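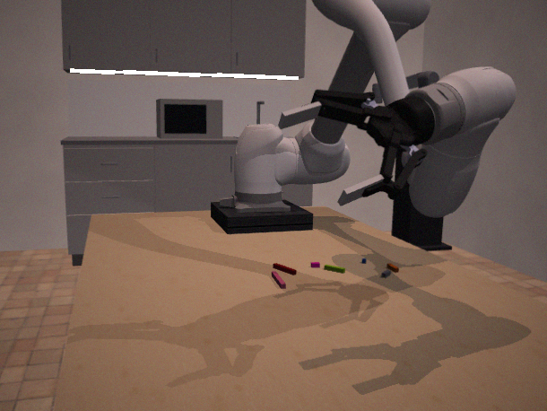

The simulated kitchen, with the arm on its black plate and seven colored blocks on the table.

Raed Chidiac built the kitchen before he built the robot. It took him most of January, working evenings at a bench in Povgate, the shared workshop where he rents a locker and a shelf. The cabinets, the microwave and the faucet exist only on his computer. So does the tiled floor.

The robot will be real in time. Chidiac is making a full-size arm with Booker Ruiz-Ortega, a machinist who has the bench across the aisle, and the two of them agreed early that the software should learn to pick things up on screen first. A mistake there costs a restart. A mistake on the bench had already cost them a gearbox.

"I drove the elbow into the vise," Chidiac says. "It was a slow move, too. I just had the sign wrong."

They call the project Ene. The simulation side has its own name, Grirkunden, and its own folder of notes, which runs to 46 pages. Most of those deal with the gripper. In the model it is a black mechanism with two light gray fingers, and getting the linkages to open and close without shaking took longer than the rest of the arm put together.

The task is simple to describe. Blocks are dropped on a wooden table in random positions, some long and some short, and the arm has to lift one by color and set it down again. The small blue one is the worst. When it lands in the arm's shadow, the program that looks for colors tends to lose it.

Chidiac could turn the shadows off. He tried that for a week, and the success rate went up, but Ruiz-Ortega objected. The workshop has bad light, he pointed out, and the finished arm will have to work in it. The shadows went back in.

By their log they have run 1,056 attempts with the current version. In the last 100, the arm failed six times, and four of those were the blue block. Each batch can take up to an hour on Chidiac's old desktop, so he starts one and goes to help with the metalwork.

That part is moving more slowly. The base is turned and the mounting plate is drilled, but two of the joint housings came out oversize and have to be cut again. The motor controller, a board the pair designed and named Serex, is on its third layout. Ruiz-Ortega keeps the first two nailed to the wall over his lathe.

They have not settled what the arm will do once it works. Chidiac wants it to sort the workshop's bin of mixed screws. Ruiz-Ortega would like it to load his lathe, and he has already started drawing a different set of fingers.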